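The Norkitz gripper was built in the shared workshop at Venstead, on a bench its maker rents for two evenings a week. He had wanted a hand-held tool with the same jaws as the arm it would later be fitted to, so that faults in the linkage could be found before any motor was involved.

"Each side is a pair of arms and a rear link," he says. "If the pivots are sloppy, the pads stop meeting square. I had 5 mm of play at the tips on the first version – useless for anything thin."

Most of that came from the holes, which he had drilled by hand. The second version was done on the workshop's pillar drill, and took nine evenings.

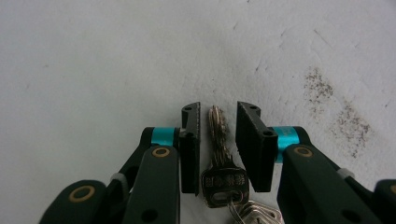

"Keys are a nuisance," he says. "They slide over each other, so you close on three and lift one. I do 300 closes on a bunch before I change anything, and I write down every slip."

The pads have been reshaped eight times. He is still unhappy with the inner faces and plans to try a softer facing in June. Motors come after that, if the pivots hold.

"I'd sooner fix it by hand first. A motor only hides a stiff joint."

Letov Workshop Notes | Contact the editor | © Letov | Back to top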